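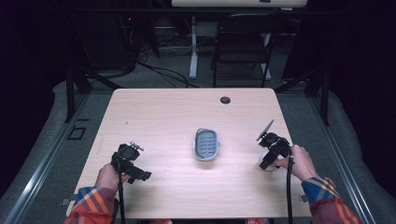

Bench log, two hand-held grippers, trigger operated, one per hand. Shared workshop in Cendstead. Posting as I go so I stop losing notes.

Goal for September: record two-handed pick and handover at the table, then replay it on the arms in the next room. The arms are not the problem right now. The hand side is.

Both grippers are cabled. I had a wireless version in spring and gave up on it. Dropouts were short, but they landed in the middle of grasps, and a grasp with a hole in it is useless for replay.

Cables now run off the front edge of the table. Previous routing went over the back, and every long reach put a tug on the wrist. Off the front, the slack hangs between you and the table and you stop noticing it after a few minutes.

Strain relief is a printed clamp at the base of the handle. First print split along the layer lines. Reprinted lying on its side, same file, no split so far.

Trigger to jaw mapping. Raw encoder gives me 618 counts from fully open to fully closed on the left unit. The right unit is a bit shorter because I trimmed its stop too far. I normalize both to 0–1 at startup: squeeze, release, squeeze, release, done.

If you skip the startup squeeze it loads the previous values. Kerstin Pfeiffer skipped it on Saturday after I had swapped a spring, and we lost the afternoon's recordings. The software now refuses to record until it has seen both ends of travel.

Springs. Stock one was too stiff, 245 g at the trigger before anything moved. Fine for ten grasps. By the fiftieth you are gripping with the whole forearm and the wrist data shows it. The softer spring returns slower but the hand stays relaxed.

Test object this week is a small oval dish with a ribbed insert. It sits low, the rim is thin, and there is very little to grab from the side. A good object for finding out that your fingertips are too thick.

Fingertips: metal. The printed ones flexed at the tip and the jaws closed past parallel, so the rim rolled out. Metal tips stay put. They also slide on anything glossy, so a thin rubber strip is next on the list.

Someone asked why not start with blocks. I did start with blocks. Everything works on blocks.

Approach for the dish is one tip under the rim, one over, tilt, then lift. Going in level from both sides pushes it along the table. The wood-grain laminate has almost no friction, which I could fix with a mat, but the replay table has the same top and I want the two to match.

Latency, since it comes up every time: trigger and pose are stamped on separate clocks. I line them up afterward with a double tap on the table at the start of each take. The tap is sharp in both streams. Crude, and good to within one sample.

Iolanda Marinho wants hardware sync and she is right. The board for it is ordered from Trernusico. Until it arrives, tap tap.

Pose tracking depends on the view of both hands. It goes bad when one wrist crosses over the other, so handovers are done side to side – no crossing. I would like to lift that rule eventually. It makes people move like waiters.

Aluminum extrusion down both sides of the work area. It was meant for mounting lights. Its main use so far is as a reference line: if the rails look skewed from one day to the next, somebody moved the table.

The floor is padded. I have dropped the left gripper twice since we laid it and replaced nothing. On the old concrete one drop cost me a jaw carrier.

Still open:
cable tangle behind the table, unchanged
right unit stop needs a shim
rubber for the fingertips
a name for the repo that is not "gripper_final_b"

Kerstin votes for Bakunen, which was the name of the drill press that used to stand in the corner. Iolanda votes for Evangelista and will not explain. Poll closes when I get tired of it.

Target is 400 clean takes before I touch the replay code again. A take counts if both triggers reach full travel, the tap is visible and the dish ends up right side up. I will post the reject rate once I have enough to make a plot.

Shim is cut. Right unit goes back together tonight.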